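Chapter 7
Two Arms on a Bench

Be wary of anyone who says a home-built arm will do your washing-up. The pair built at the Dorncombe workshop took 70 evenings, and most of those went on cables and brackets. Picking up a bowl came late.
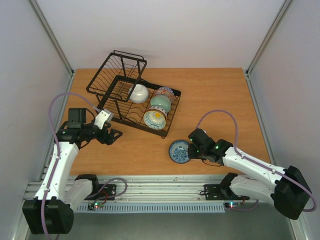

Figure 7.1 The Dorncombe arms at the dish rack. Note the purple cable arching over each arm.

Does a second arm earn its keep? We doubt it, at least for a first build. It doubles the wiring and gives the first arm something to hit. Section 7.1 starts with one arm and a single dish.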